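Progress report to the Purkudow fund, student robotics club
2021-05-17
Prepared by Coralie Nepia

Where the grant stands

The first 300 hours of simulator time are used up. The team, led by Esben Þrastardóttir, has logged 1,534 pick attempts in two terms. I would not read much into that total. Many were the same run started over with a new setting, and our log doesn't separate them.

Reaching

In the wrist view the open gripper still has a lot of bare brown surface between its fingers, with the blue ball off to the right.
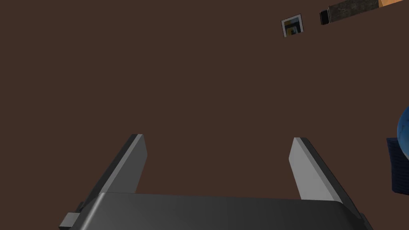
Holding the ball

Ghassan Haddad's group thinks this part is nearly solved. I don't. A ball close to the right finger, beside the edge of the wooden surface with the floor far below, is a position I'd call risky, and a single view can't tell us if the grip is firm. I have asked for a written pass/fail rule before anyone claims a success rate.

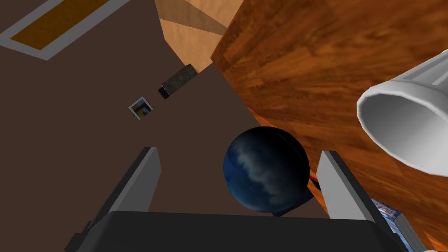
Open concerns

1. All work so far is simulated. The application promised a real arm by August, and the quote from Brarkon has not been approved.
2. Only 6 students can run the software without help. Attendance is higher, but that is a different thing.
3. Hrefna Vídalín wants to add sorting tasks. I would hold off until the pass/fail rule has been used for a month.

We are not asking for more money at this stage.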